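Chapter 8
Describing a Used Vehicle for Sale

After studying this chapter you should be able to separate the factual part of a vehicle listing from its promotional part, record equipment and condition in a consistent order, calculate a reconditioning allowance, and prepare a condition statement that a buyer can check against the vehicle.

8.1 The purpose of the listing

A used vehicle is sold twice. The first sale takes place on the page, when a reader decides whether to call or drive over. The second takes place at the vehicle. Most complaints received by small dealers come from the distance between the two. A listing that says "excellent condition" commits the seller to something that has not been defined, and the buyer will supply a definition on arrival.

In this book the word listing means the full written offer: the heading, the data block, the equipment list, the condition statement and the terms. The word advertisement is kept for shorter notices that refer the reader to a listing. A windshield card is an advertisement under this definition, even when it shows the price.

The examples in this chapter follow the stock of Voicu, a small dealer with space for 50 vehicles on a paved lot. The dealer's records are kept on Nosent forms, which are reproduced in Appendix C. Readers who use other forms will find that the fields are much the same, although the order may differ.

8.2 The data block

The data block comes first and contains no adjectives. It gives the make, model, model year, body style, engine, transmission, drive, odometer reading and identification number. The odometer reading is copied from the instrument on the day the listing is written and is never rounded down. Where the unit has been replaced, both readings are given, with the date of the replacement.

Model year and year of first registration are separate fields. A vehicle built late in one model year may be registered in January of the following year or later, and sellers often quote whichever figure is more favorable. Both should appear.

The number of keys is recorded in the same block. A second key is missing more often than any other accessory, and on vehicles with coded keys the replacement must be programmed. At Voicu the entry is made by Lenuța Jitaru at intake, before the vehicle is moved to the wash bay, and the keys are tagged at the same time.
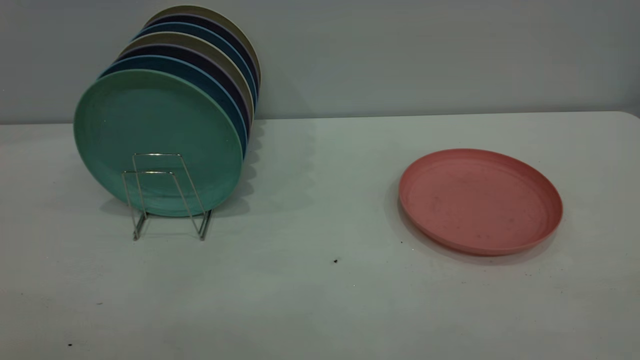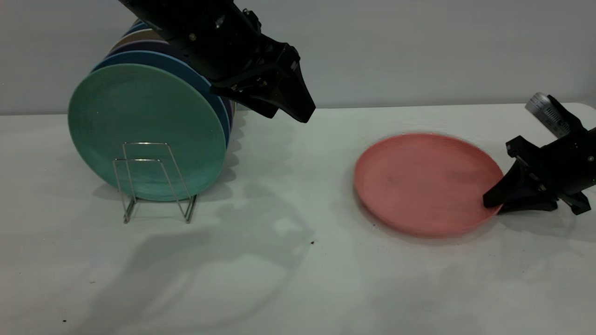
8.3 The equipment list

Equipment is listed by system: lighting, seating, climate, audio, driver assistance, towing. Within each system the factory items come before the items added later. Added items carry the name of the installer if known. A trailer hitch fitted after delivery is entered with its rated load and the position of the rating plate.

Each item must be tested before it is listed. The test is brief - switch on, observe, switch off - but it has to be done on the vehicle itself, not read from the option code sheet. Option codes show what left the factory. They do not show what still works. Heated seats are a frequent case, since a broken element gives no sign until the switch has been on for several minutes.

An item that is present but does not work is listed as "fitted, not working". Leaving it out is poor practice, as the buyer will find the switch.

8.4 The condition statement

The condition statement covers body, glass, tires, interior and mechanical parts, in that order. Paint thickness is measured on every panel with a gauge, and any panel that differs clearly from its neighbors is named. The words "no accident" should be used only when the seller holds a document that supports them. The more limited wording "no accident known to the seller" is preferred, and in some jurisdictions it is the only one that can be defended.

Tire entries give tread depth at each wheel and the date code. A single figure for all four tires is not acceptable.

8.5 The reconditioning allowance

The reconditioning allowance is the amount set aside between purchase and sale for cleaning, repair and replacement. It is estimated at intake and corrected when the work is complete. In the method taught by Laurențiu Costache, every line of the estimate is entered in multiples of $50, and any line below that amount goes to a general shop account. The method loses some detail but produces estimates that two people can agree on.

The allowance is never shown in the listing. Completed work may be shown, with dates and invoices.

Review terms: data block, date code, listing, option code, reconditioning allowance.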